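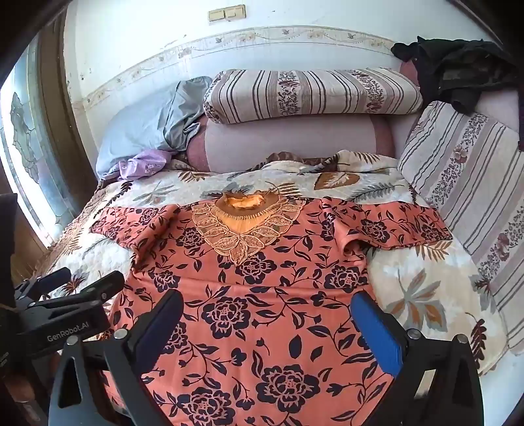 Rotstead Players Forum > Instruments and Kit > Buying advice

Topic: Second-hand stage piano or new budget one?

fennel_and_fugue wrote:
Hello all, and apologies in advance because I do go on a bit. I've come back to the piano after a very long gap (children, house moves, the usual) and the old upright is past saving, so I'm after something with proper weighted keys that I can play with headphones once the house has gone to bed. I've got it down to two. One is a new Pluma from the shop in Rotstead, the basic model with built-in speakers. The other is a used Toma stage piano, a much grander thing in its day, no speakers, no stand, and the seller says one of the keys clacks. Both come to much the same money once I've added a stand and a pair of monitors to the Toma. I'd mostly be playing hymns, a bit of Schubert and whatever my choir is singing. Which would you go for?

lowbrass_lurker wrote:
Welcome back to the fold! I'd have the Toma every time. The action on those is lovely, heavier than you might expect, and it makes the cheap new ones feel like typing. I've had mine since it was the thing to have and I still look forward to sitting down at it — that counts for a lot when you're getting your fingers going again. The clack is nearly always a worn felt strip, and a strip costs very little.

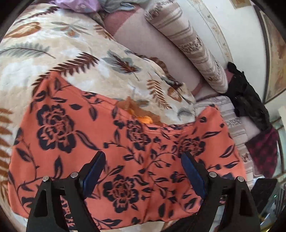

Reading time for this thread: 3 minutes

quaverley wrote:
I'm going to disagree with lowbrass, fondly, as I usually do. A felt strip is cheap, yes, but getting at it means having the whole keybed out, and there are 94 screws in that case (I wrote it on the lid of the jam jar I kept them in). I lost a full evening and most of my good temper. For somebody who just wants to play Schubert after supper I think the new Pluma is the kinder choice. It has a guarantee, it has speakers, and if it goes wrong you carry it back to the shop and let them worry.

lowbrass_lurker wrote:
Fair enough about the screws, but you only do it once! And those Pluma speakers, oh dear. I tried one in the shop and everything below middle C sounded as if it was coming through a blanket.

quaverley wrote:
She did say headphones, though.

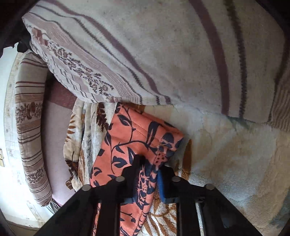
lowbrass_lurker wrote:
She did, I'll give you that. But she also said choir, and if she ever fancies taking it along to a rehearsal, those little speakers won't carry past the altos. The Toma has proper outputs on the back and you can plug it into whatever the hall has got. Mind you, it does weigh a fair bit, and you'll want a second pair of hands and a decent padded bag. I use a Flarkodton one that cost me £79 and it has been in and out of the car more times than I'd like to think about.

tenor_by_default wrote:
Can I put in a word for trying both with the volume turned right off? It sounds daft, but if you're playing at night then the noise of the keys themselves is what the rest of the house hears, and some weighted actions thump dreadfully through a wooden floor. We had a very fine piano in our flat for 15 months and never once used it after nine o'clock. In the end I put a thick rug under the stand and that helped a good deal.

quaverley wrote:
That's a very good point and I'm cross I didn't think of it. The Toma is the louder of the two for thump, I'm sorry to say, lowbrass.

lowbrass_lurker wrote:
Only if you play it like quaverley does.

fennel_and_fugue wrote:
Oh, you are all kind, thank you. I'm off to see the Toma tomorrow morning and I'll take my own headphones and ask to play it with the sound off, though goodness knows what the seller will think. Does anyone know whether the old sustain pedal from my daughter's keyboard would work with it, or do I need to budget for one of those as well?

tenor_by_default wrote:
It might work back to front, so that the notes hang on when your foot is up. If it does, switch the piano off, plug the pedal in and switch on again without touching it. Mine sorted itself out that way. Do bring it with you and try it there.

fennel_and_fugue
Member, 3,305 posts in Choral Corner, first topic in this section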